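Making pastry dough at home: some tips from my kitchen

Posted in Kitchen Tips, November 2018
By Ginevra Marchetti

Many readers have written to me that their pastry is hard, or that it shrinks in the tin, or the bottom stays raw while the top is already brown. I learned pastry from my mother-in-law and afterwards by making many mistakes in my own oven, so I put here what works for me. These are tips for plain shortcrust, the kind you use for a quiche, a meat pie or an apple tart.

The butter

Take the butter directly from the fridge and cut it in small cubes. If your kitchen is very warm, as mine is in March, put the cubes on a plate in the freezer while you weigh the flour. I rub the butter with the tips of the fingers only, never with the palm, which is too warm. Stop when it looks like breadcrumbs with a few larger pieces still in it. The larger pieces make the pastry flaky.

If you use margarine it is also possible, but choose the hard block and not the tub. The soft one has too much water inside and the dough becomes sticky.

The water

Add cold water by the spoon. I use 3 spoons for a normal tin and then I press the dough in my hand. If it holds together, it is enough. Flour is different from one bag to another, so please do not trust the recipe more than your hand. Too much water is the most common reason for a hard crust.

Resting

Make a flat disc, not a ball, and wrap it well. A disc becomes cold more quickly and it is easier to roll afterwards. Leave it 30 minutes in the fridge. When the tin is lined, I put it again in the fridge while the oven heats. My friend Kanako Ishida skips this second rest and her pastry always slides down the sides, but she says she likes it rustic.

You can keep the raw dough for up to 3 days in the fridge. In the freezer it stays good much longer. Write the date on the bag.

Rolling

Before you start, take off your rings and bracelets. Dough goes into every small corner of the jewellery and it is boring work to clean it with a toothbrush after. Flour the bench lightly and roll from the centre to the outside, turning the dough a quarter each time. If it cracks at the border, it is too cold, so wait a little and try again. For a tin of 27 centimetres I roll it quite a bit larger, and I cut the extra with scissors after the chilling.

Baking blind

Cover with baking paper, fill with dry beans or rice right up to the sides, and bake on the lower shelf. A metal tin gives a better colour on the bottom than a ceramic dish. When you remove the beans, put the case back in the oven for 9 minutes, then brush it with a little beaten egg while it is hot. This closes the small holes and the filling will not make it soggy.

Keep the beans in a jar for the next time. They cannot be cooked for eating any more, so put a label. My husband did not know this and made a very sad soup.

Leftover pieces

Do not press the scraps in a ball. Lay them one on top of the other and roll again, with some grated tasty cheese and a bit of paprika. Cut in sticks and bake until golden. The children finish them before the pie comes to the table.
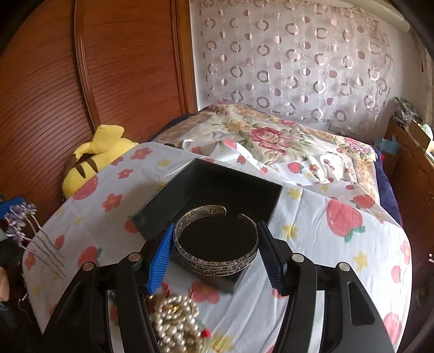 Silver cuff bracelet with engraving.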